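Sourdough Starter Questions I Get All the Time

I'm the person behind Wullero, a little home baking blog that started as a place to keep my own recipes and sort of got away from me. Most of my email is about sourdough starter, so I've put the usual questions on one page. If yours isn't covered, leave it in the comments and I'll add it the next time I update.

Do I have to buy a starter, or can I make one?

You can make one with flour and water and a jar, and I think you should try it at least once! Mine began that way in our old kitchen on Sutudgate and it moved across town with me on the passenger seat. Mix equal weights of whole wheat flour and water, leave it on the counter, and from the second day on throw out half and feed it again every day. Expect two weeks. Some people get there faster, and good for them.

It bubbled like crazy on day three and now it's dead. What did I do?

Nothing! That first burst is usually bacteria you don't want to keep anyway, and then things go quiet while the yeast catches up. This is when most people give up and pour it down the sink (please don't, it sets like glue in the pipe). Keep feeding it on schedule, even when it looks like wet paint.

How much should I feed it?

I keep a small one. My everyday feeding is 20 grams of starter, 45 grams of flour and 45 grams of water, and that's plenty for keeping it going between bakes. The night before I bake I build up a bigger batch in a second jar. You don't need a giant bucket of the stuff living in your fridge.

Which flour do you use?

Unbleached all-purpose for the daily feeding, with a spoonful of rye if it seems sluggish. I've tried the fancy stone-ground bags and my starter didn't care one bit. Save the nice flour for the bread.
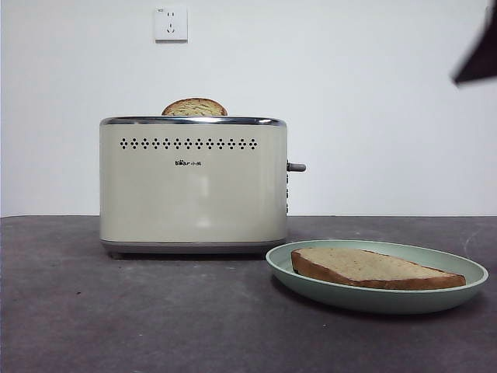

Can I use tap water?

I do. If yours smells strongly of chlorine, let a pitcher sit out overnight before you use it. Some cities use a different treatment that doesn't fade that way, so if your starter keeps sulking, try a week on bottled spring water and see if it perks up.

There's gray liquid on top. Is it ruined?

Nope, it's hungry. Pour the liquid off or stir it back in (stirring gives you a more sour loaf), then feed it. What you do need to worry about is fuzz, or any pink or orange streaks. If you see those, throw the whole thing out and start over - don't try to scoop around them.

What do you do with all the discard?

Pancakes, mostly. Also crackers, and the scallion flatbread from the Yeoh Street page, still the most visited recipe on this site. I keep discard in a lidded jar in the fridge for up to a week and anything older goes in the compost.

How do I know it's ready to bake with?

It should double in size after a feeding, and do that several days in a row. Put a rubber band around the jar at the starting line so you aren't guessing. Lots of people swear by the float test, but I've had starters sink and make lovely bread, so I go by the rubber band.

Can I leave it when I go on vacation?

Sure. Feed it, give it an hour on the counter, and put it in the fridge. Mine has gone a month like that and needed three feedings to get its bounce back. For anything longer I smear some thin on parchment, let it dry completely and crumble it into an envelope.

What's the Troltodeck chart you keep mentioning?

Just my feeding schedule, with a silly name that stuck. It's a printable one-page table for the fridge door, and it's free. The newer version has bigger boxes because my handwriting is terrible.

How do I get the last bits off the jar?

Cold water, and soon. Hot water cooks the flour onto the glass and then you'll be scrubbing till dinner. If it's already dried on, fill the jar with cold water and leave it overnight.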